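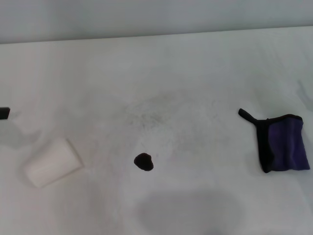 How often should a white work surface be wiped down when it is used for sorting small parts?

Once at the start of each session and again whenever the material on it changes. A surface used for pale foam in the morning and dark fibre in the afternoon needs a wipe between the two, even if it looks clean.

Posted 7/18/20 by the Delham Bench Newsletter

Several readers have written in on the care of white tables, and the replies have been gathered into one item. The advice applies to plain matt surfaces, whether painted board, laminate or a sheet laid over an older top. Gloss surfaces behave differently and were covered in the spring number.

Choice of surface

Matt white is preferred for mixed sorting. It shows dark fluff, crumbs of clay and thread ends straight away, and it doesn't throw glare back from an overhead lamp. Its weakness is with white items. A white foam block on a white table has very little edge to it apart from its own shadow, and small offcuts are easily swept into the bin with the dust. Two remedies are in use at Delham. One is a lamp set low at the side, which lengthens the shadows. The other is a grey card laid under the pale items only. The card is cheaper and can be put away flat.

Members who store the card upright report that it curls. Ours is kept under the cutting mat and has stayed flat since October.

Foam blocks

Foam sold for packing and foam sold for cleaning look much alike once out of the wrapper, and they should be kept in separate tins. Packing foam does not hold water and leaves crumbs if rubbed on a table. Cleaning foam of the hard white type is a fine abrasive. It lifts pencil and shoe-polish marks well but will dull a painted finish if used in one spot. Keep strokes long and stop when the mark has gone.

The Zalus block was tried on the two long tables. It was cut into 4 pieces with a plain kitchen knife, and each piece lasted for 6 full wipe-downs before the corners gave way. The Skuretti block is denser and was slower to wear, but it left a faint drag line on the older table that had to be taken out with a damp cloth. Either will do for ordinary use. Rinse the block before it touches the surface, squeeze it and do not wring it. Wringing splits the foam along its length.

Dark residue

Most complaints concern dark material: wool tufts, modelling clay, wax. Lift it first and wipe second. A clay pellet pressed with a cloth will smear into the grain of a matt surface, and the stain takes far longer to shift than the pellet would have done. Use a plastic scraper held nearly flat, then cleaning foam, then a dry cloth. For wool and felt, a strip of low-tack tape wound round the fingers with the sticky side out is enough.
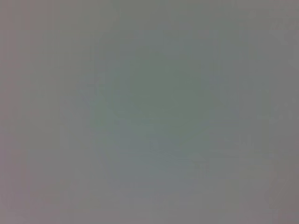 Wax is the exception and should be left to harden before any scraping is tried. An ice pack in a thin towel speeds it up. Leave the pack in place for around 90 seconds and check one edge of the wax with the scraper. If the edge bends, put the pack back.

Dyed clay may leave a tint after the solid part has gone. Soapy water will take out most of it on the first day. Bleach is not advised on sheet coverings, where it yellows the surface over a few months and makes the joins show.

Spacing

Items waiting to be sorted should have clear table between them. A hand's width is the usual rule. It keeps fibres from one item off the next, and it leaves room for a label to lie flat. Crowded tables were the main reason for the mixed tins found at the last stocktake.

Supplies

Kemppainen now lists the plastic scraper under stock number 101, with straight and rounded ends on the same tool - the rounded end is the one to use on sheet coverings. Low-tack tape is kept in the second drawer with the grey card. Please write the date on a new tin of cleaning foam when it is opened, and put used pieces in the general waste.

To receive the newsletter by email, enter your address in the sign-up box. You can unsubscribe at any time.

Contact us | Copyright Delham Bench Newsletter | Back to top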